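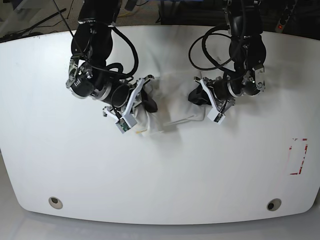 No. 8

Jan 28, 2018

Cloth is a poor choice of object for a student project, and we chose it. The task for this term at the Taria club is to get two arms to take a bunched white cloth, open it out and put it down inside the red tape rectangle. The tape needs redoing before February. There are gaps along its edges and Marloes Van Loon wants to use it to line up the table view.

Current state: both grippers can find an end and hold it. The pull apart is still set by hand. If the arms separate too far the cloth slips from one side, and if they stop short the middle stays up like a tent and the fold detector reads it as two layers. Adelino Cunha has rewritten the stop condition to use motor current. It behaves well at low speed and badly at anything else.

Dark fabric with the white is a separate problem. The threshold was tuned on plain white, so black folds next to the fingers get classed as gripper. Filipa Cunha labelled 764 pictures by hand to fix this. We have 3,743 in total, so there is some way to go. I suggested stopping at 1,000 and retraining to see if the error moves at all. She agreed, after some discussion.

Cables: the loops over the arms are long enough for full reach, but the wrists should not be turned past the soft limit. Arnaldo Rebelo has put the limits in the Surar config file. Please pull before running anything.

Next post will cover the stop condition, with plots.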